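The Plaltville Gauge

The tide gauge at Plaltville was read twice a day, at low water and at high water, and the figures went into a bound ledger. Debora Santoro inherited the ledger when she took over the harbor office. She also inherited a desk, a barometer and a key to the gauge hut.

Her first task was to reconcile the ledger with the one kept at Romgate, across the estuary. Both gauges had been leveled to the same benchmark. Allowing for the lag between the two shores, the readings should have agreed to within the width of a pencil line.

They agreed for most of the record. Then, starting in September of the last year her predecessor worked, Plaltville read 29 millimeters high. The offset did not drift. It was present at neap and at spring, in calm weather and in the two gales logged that autumn.

She listed the possible causes. The float could have taken on water, but a heavy float reads low. The wire could have stretched, but a stretched wire does so gradually. The benchmark could have been disturbed. She hired a level and ran a line from the church step, a distance of 500 meters, closing the loop twice. The benchmark had not moved.

She cleared the office table that evening and worked there until the lamp needed oil.

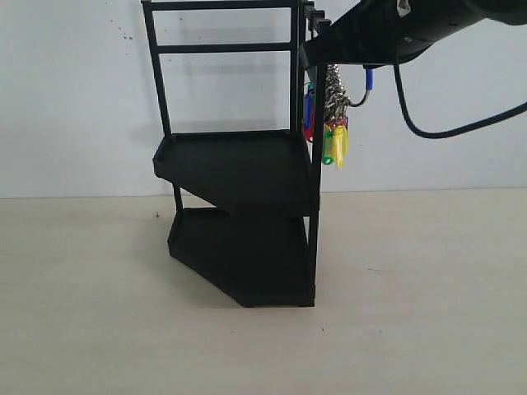
Second Reading

The ledger held 2,648 entries in her predecessor's hand. Santoro copied the last 64 onto a separate sheet and sorted them by hour. Every reading was on time to the minute, including those taken at three and four in the morning.

She went down to the hut for the next night tide. The hut had one window, facing the water, and the scale was fixed to the wall beside it. A tall observer would read it from the floor. She was not tall, and neither was the man before her, who had left a wooden step under the scale for the purpose.

She stood on the step and read the scale. She got down, moved the step aside, and read it again from the floor. The pointer stood a little forward of the board, so the second figure was higher than the first. The difference was 29 millimeters.

Parallax explained the offset. It did not explain why a man who had used the step for most of his service should have stopped using it in a single week.

The pilot at Andidov, who had known him, supplied the rest when she asked. It was the knee, he said. He had fallen from the ferry ramp at Mabula and had told the board it was a bruise. After that he walked to the hut with a stick and would not climb anything.

Santoro entered the correction in the margin, with the sign, the amount and the dates between which it applied. There was a column for remarks. She wrote "observer's eye below datum" and initialed it.

High water was at 4:12. She put the step back under the scale and waited for it.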